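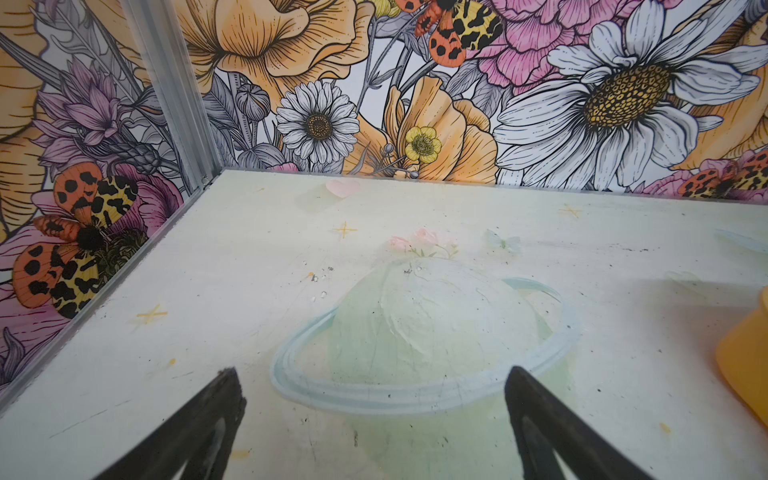

The planet tabletop and the flowery walls at the Holleo open day.

I should say first that I only went because my sister had a spare pass, and I figured I'd be home by lunch. I stayed until four! Holleo does open workshops every May, and this year they let people wander through the whole upstairs, which used to be offices and is now a long row of little decorated work corners. There were 18 stops on the paper map and I skipped maybe half of them, mostly the ones near the stairs where the line was backed up for coffee (I did get coffee, it was fine, bring your own cup if you like a big one).

Anyway, the corner I keep telling people about is the one with the Saturn. I'm a sucker for anything with a ringed planet on it, and this one has a pale green planet with a light blue ring and then, right on top like a hat, a little bunch of pink roses. There's a heart and butterflies and pointy stars floating around it too. All of it is in those soft, washed-out pastels, the kind of colors I wanted for my bedroom in eighth grade and never got. The surface has clearly had a life, with specks and crumbs and smudges on it, and I liked it better for that. I have a kitchen table at home that I'm scared to put a glass on, and I'd trade it tomorrow.

Brittany Kennedy was showing people around our end of the floor, and she got asked about the wallpaper so many times that she had the answer ready before I finished my question. It's a pattern they call Grunano, and she told us they went through 83 samples before everyone agreed on it. I would have picked it on day one. The flowers are huge and the outlines are thick and black, like a coloring book somebody filled in with every marker in the box.

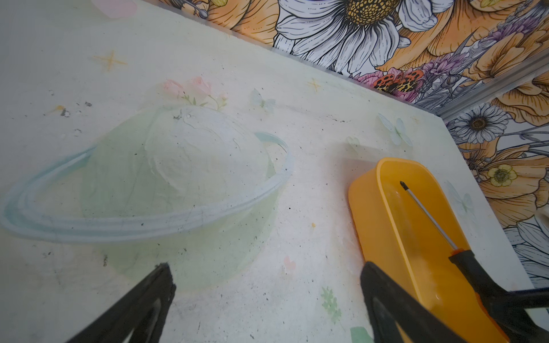
My sister thought it was too much next to a table that quiet, and we argued about it all the way down the hall — she's a beige person, I love her anyway. For me the orange is what makes it. Big orange poppies (or poppy-ish, I'm no gardener), purple flowers, and one great big white daisy with a speckled middle that I wanted to take home and hang over my couch. I even looked up what it would take to do my hallway, and then I closed my phone and went back for another cookie.

The Stindex room at the far end was more of a sit-and-listen thing, and the chairs were hard, so I only lasted eight minutes. Parking was easy if you came in on the back side of the building. If you go next year, start upstairs and work your way down, and wear shoes you can stand around in.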